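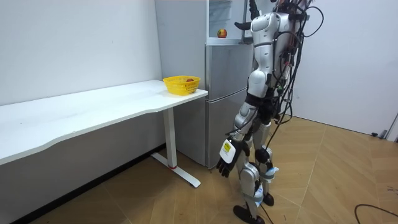 Un robot humanoïde blanc et argenté, dans une pièce au sol en parquet clair.

Disparitions et recherches à Indale : vos questions

Que sait-on de la randonneuse disparue au-dessus de Plekside ?
Peu de choses, malgré le volume d'articles publiés. Elle a quitté le parking de Plekside vers 14 h, seule, pour la boucle du lac. Sa voiture y est toujours. Tout le reste (la dispute, le billet de train, le second téléphone) vient de messages partagés en ligne dont personne n'a montré l'origine. Nous ne les reprenons pas.

Pourquoi les recherches ont-elles commencé si tard ?
La version officielle parle d'un départ « dans les meilleurs délais ». L'alerte a été donnée à 20 h, la première équipe est montée à 6 h. Dix heures, donc. La nuit et le brouillard expliquent une partie de l'attente, peut-être toute. Nous avons demandé le registre des appels et n'avons reçu qu'un accusé de réception.

Combien de personnes participent aux battues ?
La mairie d'Indale annonce 44 personnes sur le terrain. Le chiffre n'a pas bougé depuis le deuxième jour, ce qui paraît curieux quand des équipes entières redescendent et que d'autres arrivent. Prenez-le comme un ordre de grandeur.

La zone a-t-elle vraiment été « entièrement fouillée » ?
Le communiqué l'affirme pour 2812 hectares. Il ne dit pas si l'on parle d'un passage à pied, d'un survol ou d'un simple quadrillage sur carte. Le versant nord est fait d'éboulis et de taillis serrés - ceux qui y ont marché savent ce que vaut le mot « entièrement ».

Qu'est-ce que la plateforme Tisetti ?
Un site de signalement mis en ligne pour recueillir les témoignages. Il aurait reçu près de 3693 messages en quelques jours. Combien ont été lus, combien sont des doublons, combien concernent une autre région ? Pas de réponse. Un grand nombre de signalements n'a jamais constitué une piste.

On parle d'un corps retrouvé près du barrage de Fan. Est-ce vrai ?
Rien ne le confirme. La rumeur est partie d'une photo de véhicules de secours garés au bord de l'eau, sans heure ni lieu vérifiables. Le parquet n'a rien annoncé. Si cela change, cette page sera modifiée.

Puis-je aller chercher de mon côté ?
Le chemin du lac est fermé par arrêté jusqu'à nouvel ordre. On peut discuter de son utilité, mais les chiens travaillent mal sur un terrain piétiné et une équipe a déjà dû redescendre un promeneur blessé à la cheville.

À qui transmettre une information ?
À la gendarmerie d'abord, par téléphone, avec l'heure et l'endroit précis. Pas à un groupe de discussion, et pas à nous en premier.

Faut-il donner aux cagnottes en ligne ?
Trois circulent. La famille n'en a reconnu aucune à ce jour. À vous de voir, mais nous attendrions.

À lire aussi
Plekside : le parking du lac fermé à la circulation
Barrage de Fan : retour sur une photo trop partagée
Secours en montagne, qui paie quoi ?
Indale : le budget des sentiers encore repoussé en août

Nous contacter | Mentions légales | Tous droits réservés | Haut de page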